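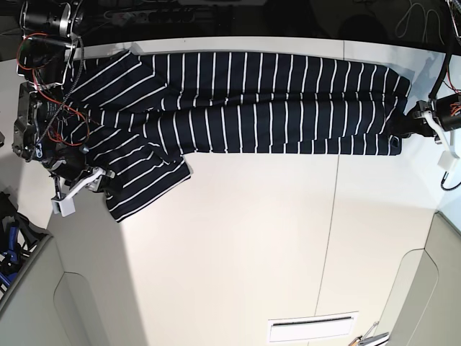 Meltadow folding cell: progress report to Weltari, second period
Prepared by the Braro project office

Spending and equipment

The grant allowed for one two-arm cell in this period and an option on a second. The first is set up and in daily use. We have not taken up the option and we ask that you do not release the money for it yet.

The supplier, Spahić, quoted a low price for the arms and we still think it was fair. What the quote left out was nearly everything else. Replacement finger pieces, spare motors, cable sleeving and a second power supply came to £2,115 against a line of £1,165 in the budget. The overspend has been met from the training line, which was underused. We do not expect to be able to do that twice.

Progress on folding

The cell is working on striped and plain garments, one at a time, on the white table. Stretching a piece out between the two grippers is the part we would call dependable. Folding it lengthwise is less so. Sleeves and loose corners are the main trouble: the body of a garment can be flat and smooth at one end and bunched at the other, and a person then has to put it right. Stripes make a poor fold easy to spot, so we have kept them in the test set.

The sales material speaks of a cell that can be left alone for a shift. We have seen nothing to support that. Our longest run without anyone stepping in was 36 minutes, on plain items sorted beforehand by hand. We would not want that figure quoted without the second half of the sentence.

Wiring

Some of the cabling on the arms is exposed and passes close to the cloth. Spahić says this is normal for the model. We have asked for a price on covers and had no reply so far. If the covers cost what we fear, they should be counted as part of the price of a cell in any future bid.

Comparison with the existing line

The semi-automatic folder at Meltadow dates from 2014 and is paid for. It needs an operator, but so does the new cell. Until we have like-for-like timings we cannot say that the cell saves labour, and the saving shown in the original bid should be treated as unproven.

Next period

We will log every stoppage, with its cause, through to the end of August. Spahić has been asked for a fixed price list for wearing parts and a written repair time. A decision on the second cell should wait for both. If the list has not arrived by then, our advice will be to let the option lapse.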